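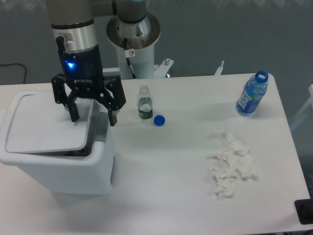 July. Cell Safety Office, Briltstead

Pre-session check, tabletop clearing examples, Ernico cell. Recording may begin when every item is marked. The target for this task is 3,000 examples; 2,408 are accepted.

1. Gripper open before the operator takes control. Pass. Fingers spread and pointing down.
2. Warning sticker present on base pedestal. Pass.
3. Bin lid seated. Comment: lid askew. Reseat before the first example.
4. Bottles closed or drained. Comment: small bottle uncapped with water in it. Drain.
5. Stop button tested. Pass.
6. Fovis log opened at example 17 of this batch. Pass.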